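Hang the Slotted Spoon First

Most kitchen advice treats the rotating utensil stand as a decorative item and the drawer as the serious option. I think this is backwards. A drawer stores utensils by volume. A stand stores them by access, and access is what matters while something is on the burner.

Consider the mechanics. A long-handled tool in a drawer has to be found, separated from whatever it has tangled with, and turned to the right end. On a stand it hangs from a fixed point with the handle up, so the hand closes on the part it will use anyway. Anum Warraich, who fitted out the teaching kitchen at Arkesside, ran both arrangements for a term and kept the stands. Her objection to drawers was cleaning: crumbs collect in the corners and the tools lie in them.

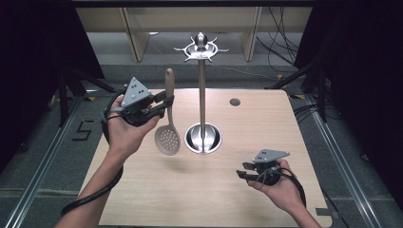

Loading order deserves more attention than it gets. A tall pole on a small round base has a narrow margin against tipping, and every tool hung on one side moves the load outward. I hang the slotted spoon first, then put the next tool directly opposite, and continue in pairs. A ladle goes across from a spatula of similar weight. Unloading follows the same rule in reverse, although in practice people take what they need and the stand tolerates it.

Henrik Wegener disagrees with me on capacity. He fills every hook. I stop at 4 tools and leave the rest in a cabinet, on the grounds that bowls hung too close knock together and the one you want comes away with its neighbor. A crowded stand is a drawer turned upright.

There are fair arguments against. A stand takes up counter space, it gathers grease if placed beside the stove, and a tool with no hole or loop in the handle cannot use it at all. The first two are solved by moving it 2 feet back from the burners. The third is a fault in the tool, and I would replace the tool.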